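Budgeting for a shelf-picking robot: where we've got to

16/09/2023
By Efraín Llanos

The quote from Horotbridge came back in August and I have been putting off writing about it, mainly because I wanted to go through the small print first. I've now done that twice, so here are my notes.

For anyone new to the blog, I look after stock for a small wholesaler selling packet snacks, drinks and dry goods to corner shops. We're looking at a single mobile robot with two arms to do some of the picking and shelf filling. I'm the one who has to put the numbers together. I have no engineering background and I'm learning as I go.

We asked three suppliers. Plutine only sell outright. Wikach only lease. Horotbridge will do either, with the support contract priced separately. Brandão, who supplied our racking, don't make robots at all, but we had to bring them in for reasons I'll get to.

The first thing I got wrong was the working year. My spreadsheet divided the yearly cost by 365, and it looked very good. We are open 252 days. Once I put the right number in, the daily cost went up by nearly half and the lease stopped looking cheap. If you are doing one of these, check that cell before you show it to your boss. I showed mine first.

The second thing was installation. All three quotes cover delivery and a set-up visit. None of them covers the changes to the building. We need a flat strip of floor where there is currently a ramp join, a charging point on the back wall and better wireless coverage at the far end of the aisles. The electrician and the floor people together come to £3,000, and that has to be found whichever supplier we pick.

Then there is the racking. We use slotted angle with sheet metal shelves, and over the years people have moved the shelves up and down to suit themselves. A person copes with that. Horotbridge want the shelf heights to be the same from bay to bay, at least in the first aisle, and they want a bit more clearance above the packets. Brandão have priced the new shelves and brackets, and we'd do the fitting ourselves over a couple of evenings. It isn't a big sum but it wasn't in my first draft at all.

The grippers took up most of the phone calls. Boxes are easy, apparently. Every supplier was happy to talk about boxes. Bags of sev and mixture are another matter. They slump, they're slippery, the air moves about inside them, and if you squeeze in the wrong place you end up with a bag of crumbs that no shop will take. Plutine suggested suction cups. Wikach suggested soft fingers. Horotbridge said they would want to see how our staff handle the stock before recommending anything, and asked for close views of ordinary shelf work, with the hands in view.

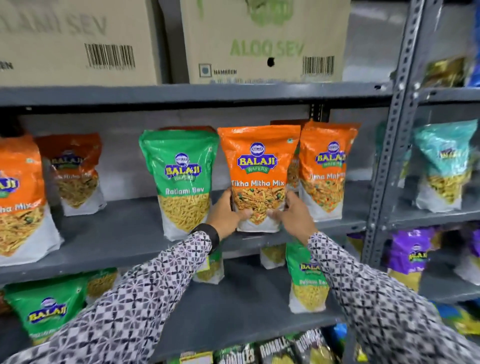
Their questions after that were sensible ones. Do we need every packet facing forwards? Yes on the shop display, no in the back. Do different flavours share a shelf? They do, and I can't see that changing with the space we have. Does the robot need to open cartons? I said no, and that took a fair bit off the price. Someone will open the cartons and the robot can work from there.

They have recommended two soft grippers and a spare set of finger pads. The pads wear out and count as consumables, so they sit outside the support contract. I've put them on their own line in the budget. I've also added a line for damaged stock in the first few months. My boss queried that one, but I'd sooner have it in and not spend it.

Training is the other cost that is easy to leave out. The supplier gives two days. After that it's our own people's time, and that time has to come from somewhere. I have allowed 11 weeks before we count on the robot for any real share of the work. Wikach thought that was too cautious. Horotbridge thought it was fair.

At the moment I'm leaning towards leasing from Horotbridge for the first year with an option to buy. It costs more over the full term than Plutine's outright price, but we can hand it back, and the money comes out monthly. I still need to find out who pays for insurance while it's on lease and what the notice period is. Both answers were promised in August and I've chased them again.

The shelf work will go ahead either way. The first aisle needs sorting out whether we get a robot or not, and I've asked Brandão to hold their price until the end of the month.

Comments

Moira T.
We did the same sum with the wrong number of days. Ask about call-out charges too, ours were only free in office hours.

dkpallets
Did Plutine let you try the suction cups on your own bags? I'd want to see that before ruling them out.

Efraín Llanos
Not yet. They offered if we post them a carton, so I'll probably do that. Moira, thanks, I've added it to the list.

Related posts

Do we need a second pallet truck?
What I learned from our label printer lease
Measuring the aisles, and then measuring them again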